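Ticket 791 — short cans in the shared drinks pack
Opened by: Kyu-ri Ham
Category: Kitchen / supplies
Status: Waiting on supplier

Hi Kyung-hwa! Me again, sorry. You asked me to write the drinks thing up properly instead of shouting it down the hallway, so I'm putting everything in one place.

Our Gendden order came on 14th October and I signed for it myself. The Pepsi Max multipack, the one with the 24 on the front, looked totally fine at the door. I put it on the pine table next to the big water bottle and went back to my desk. After lunch I pulled a few cans and one of them felt light. Really light, like somebody had already had a couple of sips, except the tab was down and the top was sealed. So I started checking — and yes, I know how that sounds, a grown woman weighing soda. 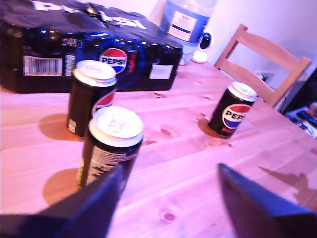

The multipack on the pine table, with three of the Pepsi Max cans in front.

What I tried, in the order I tried it:

I shook the light can next to a normal one. Big slosh in the light one. Not very scientific, but you could hear it from the sink.

Then I got out the kitchen scale (the Tuvunura one, which needs to warm up or it gives you nonsense) and the light can came out 113 grams under the others. I weighed it again after switching the scale off and on and got the same number, so I'm ruling out the scale.

Next I stood it on a paper towel overnight to see if it was leaking. Towel was dry in the morning. I ran a finger around the rim and down the seam and didn't feel anything sticky either.
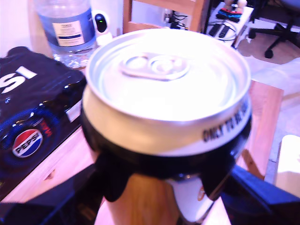 I also wondered if the fridge was to blame, because of what happened in February when it froze half the seltzer, but this one had never been in the fridge. It went from the door to the table and stayed there. So I'm pretty comfortable saying it came to us that way.

Please don't let anyone drink it! I've put it on the top shelf with a sticky note, behind the Laloreck coffee filters. The others I weighed are fine and people can help themselves.

Gendden want the code off the bottom of the can and the one from the wrap, so if you're recycling plastic this week, leave that wrap alone until I've copied it down.

Update from Kyu-ri: sent both codes over and got an automatic reply saying 5 working days. I asked for a credit, not a replacement, as we still have plenty.

Reply from Kyung-hwa Ha: Thanks, very thorough. Credit is good. Can you leave this open until it shows on the account? Last time it took them 9 days and I had to chase.

Update from Kyu-ri: Will do. Wrap is in my bottom drawer if anyone needs it.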